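Kamodora Community Help > Home and Shared Workshops > Robot builds

Two arms on one table, right one stops when the left one moves

Posted by listthorpe_bench, May 25, 2019

Hello all. In our shared workshop in Listthorpe we are building a small sorting table with two arms. The job is to sort crayons by colour into containers, and later we want the kids from the neighbourhood to try it during the July open day.

Each arm alone is good. I can run the left one for 15 minutes and it does not complain. The right one also. But when both are moving, the right arm stops after some seconds, usually when it is reaching to the middle of the mat. The controller (Plillex, the older one with the green label) shows error 24 and I must restart it. Both arms take power from the same supply. I have already changed the USB cable and tried a different port. Is it my power, or my software?

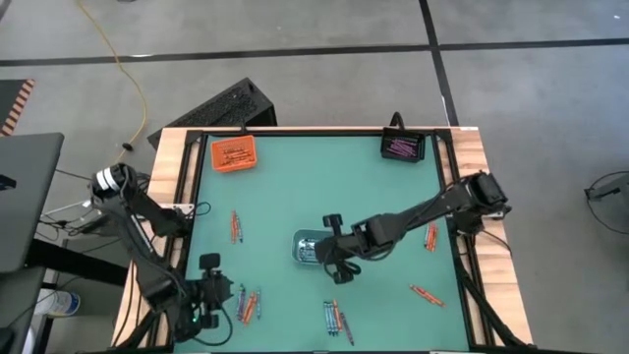

plillex_tinkerer

Error 24 on the older Plillex is undervoltage on the motor side, so I would not look at the software yet. An arm that is stretched far out needs more current in the shoulder, and your right one has to reach across to that silver tray in the centre. If the left arm is accelerating in the same moment, the voltage falls and the right controller gives up.

What I would do, in this order:

1. Put a multimeter on the right controller terminals and run both arms. Write down the lowest value, not the average.
2. Give the right arm its own supply, even a borrowed one, and repeat.
3. If the error is gone, keep two supplies and connect the grounds together at one point only.

Please look also at the cables hanging from the right arm. If they pull on a connector when the arm reaches far, you can get the same error from a bad contact. I lost three evenings to this once - it was one loose crimp.

Baxter

had same thing, lowered the acceleration to 68 percent and it went away. try it, costs nothing

listthorpe_bench

Thank you both. I lowered the acceleration first and it ran longer, but the error came back. With a separate supply for the right arm there is no error until now. I will check the crimps on the weekend and then mark this as solved.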